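The Drawer Test

We use cookies to remember your settings and to count visits. Accept all / Manage choices

My employer lets furnished flats by the week and the month, and for fourteen years I have worked in the department that gets them ready between one tenant and the next. We strip beds, wipe out cupboards, open every drawer and look in it. Since last winter part of the department has been doing this on a screen. They sit in the old linen office and watch a robot go at the furniture in a room made by a computer. They tell the software people whether it went at it properly. I think the firm was right to bring this work in. I also think it has been careless about who does it and what they are paid, and I would like to set down why while it can still be changed.

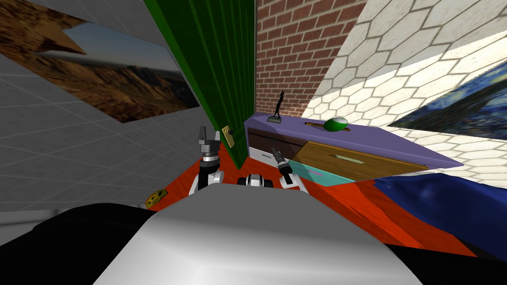 Izmir, May 30, 2024

The rooms are an odd sight if you have spent your life in beige flats. There is an orange-red floor, a green door, a brick wall meeting one covered in hexagons, and a dresser with a lavender top whose drawers don't match each other. Hardly anyone I know would rent it. The software people at Makurex, who supply the system, say the colours are changed on purpose so that the robot does not learn that a drawer is always white. That seems sensible to me. A new cleaner who had only ever worked in one building would have the same trouble.

You look at it all from behind and above the robot, over its big rounded body, with the two arms going up in front. The arms are what you watch. After an hour you stop noticing the walls.

Ozan Kırmızıgül was the first of us to be moved across. He had run the turnover crew on the harbour side, where we have the older buildings and the worst furniture, and he was chosen, as far as I can tell, for having a bad knee and a good temper. His job is to mark attempts. A robot goes to open a drawer, he watches, and he writes down what he thinks of it. In his first month he marked more than 2000.

What the firm expected from him was a tick or a cross. What he gave them was a page of notes a day, and the notes were about things no one had asked for. Did it pull from the middle or from one end? An old drawer pulled from one end will jam, and if you keep pulling you take the front off. Did it look at what was standing on top before it touched the front? Tenants leave lamps, vases and glasses of water on a dresser, and a hard tug has them over. Did it leave itself room to step back? Every one of us has opened a low drawer into our own shin.

These are small pieces of knowledge and they were never in a manual. They were passed on by someone standing next to you saying "not like that". I had not thought of them as worth anything until I saw an engineer photograph Ozan's notebook, page by page, and go away pleased.

So here is the first thing I believe. When a firm automates a job it needs the people who do the job far more than it says it does. The supplier's leaflet talks about cameras and grippers. In practice a great deal of the work is one experienced person watching one arm and saying what is wrong with it. This is skilled work. At our place it is paid at the cleaning rate, on a code that the payroll office still has down as "linen, seated".

The second thing is harder to say to colleagues. I don't think we should want the old job back exactly as it was. Emptying and checking drawers in 400 flats is dull, and it is done bending down. Half the crew over fifty have had treatment for their backs. If a machine can one day do the low drawers in a vacant flat at night, I will be glad of it, and I suspect most of those who argue against it in the canteen would be too, so long as their hours were safe.

And that is where the argument really sits. Bülent Şimşekoğlu, our shop representative, asked management in December for two promises. He wanted it written down that hours freed by the system would go into the inspections we always skip, such as window seals and the backs of wardrobes. He also wanted anyone who trains or marks the system to be on a higher grade from the first day. He got a friendly meeting and a sandwich. The answer was that it was too early to talk about grades for a machine that had yet to work in a real flat.

I have heard that answer called reasonable. I think it has things back to front. The early stage is when the notes are being written. Once the knowledge is in the system, the people who put it there have a good deal less to bargain with. 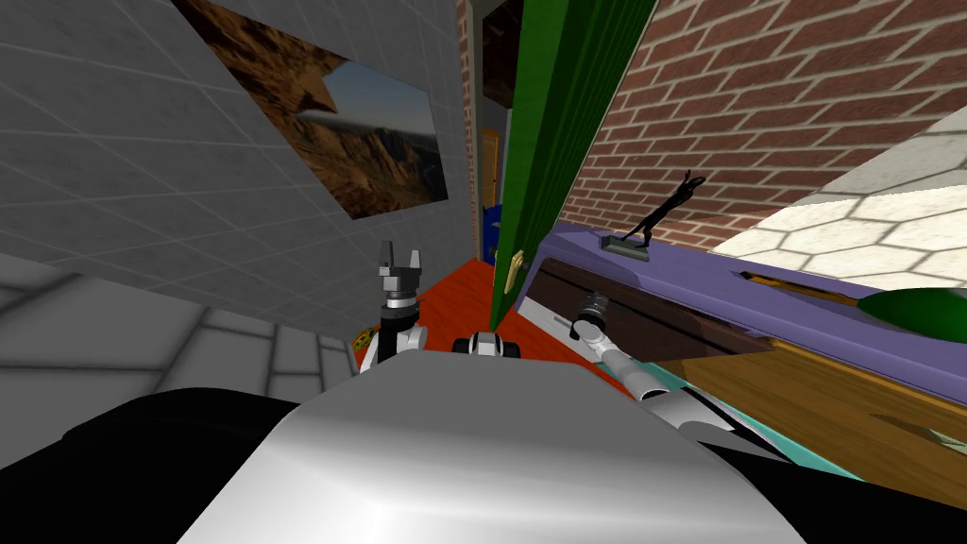 What the watching is like

People picture marking as a rest. I did two weeks of it when Ozan was on leave and I went home more tired than from a day of beds. You may have one arm up against a dark brown drawer front and the other in open air with nothing to do, and you have to decide whether that is a good grip, a poor one, or a lean. Then there is the next one. The whole view slopes, because you look from where the robot looks, and by the afternoon my neck sloped too.

I asked for a second chair, a better one, and for ten minutes off in each hour. Those came quickly. I mention it to be fair. Management is not unkind here, it simply answers small questions faster than large ones.

There was something I missed as well, and it surprised me. In a flat you talk. You shout through from the bathroom, you find a sock and guess whose it was. In the linen office there were 2 of us with headphones on, and we could get to lunch without a word. If more of the department moves across, that will change the place more than the grippers will. A crew that never talks doesn't pass anything on, and it doesn't complain together either.

What I would ask for

Put the markers on a grade of their own and backdate it. Let them work half the week in real flats, so that what they know stays fresh and they keep their legs and their company. Put their names on the notes they write. And write down where the saved hours go before there are any saved hours to argue over.

None of this would slow the project. Ozan goes back and forth between the two jobs anyway, unofficially, when the harbour crew is short. He says his notes are better in the weeks he has had his hands on a real drawer. The engineers have told him the same, and one of them has asked to come out with the crew and do a few flats. I have put her down for one of the older buildings, third floor, with the dresser that sticks.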